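# Gekton Harawira 5 wireless earbuds

I bought the Harawira 5 in February to replace a pair of wired earphones that had finally gone quiet on one side. I use them on the bus, at my desk and for phone calls, so this review covers those three things and not much else.

The buds are small and light. They come with three sizes of silicone tips. The medium ones were already fitted and they suited my left ear, but the right one kept working loose until I went up a size. Give yourself a few evenings to sort that out before deciding how they sound. With a poor seal the bass nearly disappears and everything gets thin and sharp.

With a good seal the sound is pleasant. Voices are clear, the low end is firm without booming, and cymbals are a little soft. People who like a lot of sparkle will want to raise the treble in the Todudum app, which has a simple five-band equalizer. The app asks you to make an account the first time. You can skip that screen, but the button is small and gray and I missed it twice. 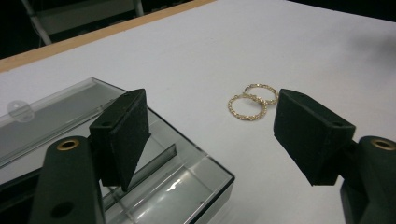 Battery life is fair. I get over 5 hours from a charge at medium volume, and less if I take a lot of calls. The case holds enough for three more charges. It has a single light on the front that goes from green to orange, and orange can mean anything from half full to almost dead. My older Harnard set had four little lights and I miss them.

Noise canceling takes the rumble out of a bus engine and does very little about people talking. There is a faint hiss with nothing playing. It goes away once music starts. On windy days I switch canceling off, as the outside microphones pick up a fluttering sound that is worse than the traffic.

Calls are fine indoors. Outside, I was asked to repeat myself more often than with the Harnard pair. The touch controls are the part I like least. One tap pauses, two taps skip, and a long press changes the canceling mode, but pushing a bud back into place counts as a tap about half the time. You can turn the single tap off in the app and I did.

I paid $76, with a one-year warranty. At that price I would buy them again for music and podcasts. For someone who spends the day on calls, the Harnard set is still the better choice, even with its shorter battery life.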